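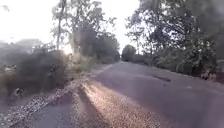
I've been trying to learn to bake proper bread since March and I think I've finally got somewhere, so this is going to be a long ramble about flour. Sorry in advance (not very sorry).

It started when Xinyi Zeng from my old office gave me a jam jar of her sourdough starter. She'd named hers Govindasamy after a teacher she liked, so mine had to have a name as well and it ended up as Pledero, which was the first thing that came out of my mouth. Pledero lives on top of the fridge and smells of pear drops when he's hungry.

My first four loaves were bricks. I could have built a shed! I was following a recipe that wanted 610 grams of flour and a terrifying amount of water, and I kept adding more flour because my hands were covered in paste and I panicked. Xinyi told me to stop doing that and just wet my hands instead. She was right and I'm still a bit cross about it.

Then there was the flour question. The supermarket stuff is fine, but I'd been reading about stoneground and got ideas. There's a little mill shop out at Prilen that sells it in paper sacks, so I treated myself one morning, with the radio on and a flask of tea. 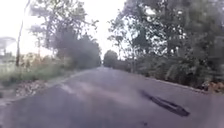 I came home with two sacks of wholemeal and one of rye, plus a lemon curd I hadn't planned on. The wholemeal drinks water like nothing else, so I now hold back 100 grams of the white and put that much wholemeal in, and the crumb is so much nicer. Sort of nutty. The rye goes to Pledero, who doubles in size by lunchtime and has escaped the jar twice.

What I haven't cracked is the scoring. I bought a fancy blade, a Vurkow, and every loaf still opens up wherever it likes. My last one looked like it was pulling a face at me. Tasted lovely though, with far too much butter.

Next up is a fruit loaf for New Year, with sultanas soaked in tea overnight and a bit of orange peel. I'm using 112 grams of sultanas because that's what was left in the bag, so don't ask me for a proper recipe yet. If anybody has a good method for stopping the ones on top from burning, please leave it in the comments!

Posted 2019-12-23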